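Visit to the Savano lab, 2022-06-27

In February we asked Savano if we could see how they teach robots by hand, and now it was possible. The method is called Grillow. A person does the task with two hand-held grippers, and the robot learns from these recordings.

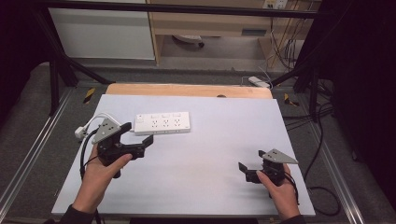
Grillow needs no robot during the recording, and this was the main point of the talk. They have 470 recordings until now. The task table is very simple, with a white power strip and a small plug on a pale board, and the person holds one gripper in each hand.

Training takes 6 hours, we were told.
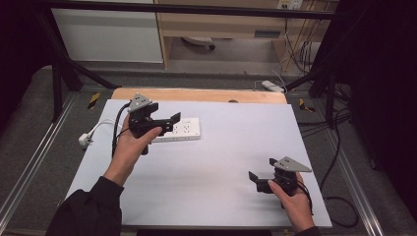

I asked if the same recordings can work for another arm. They tried it with four arms and two gave good results. The report will come later.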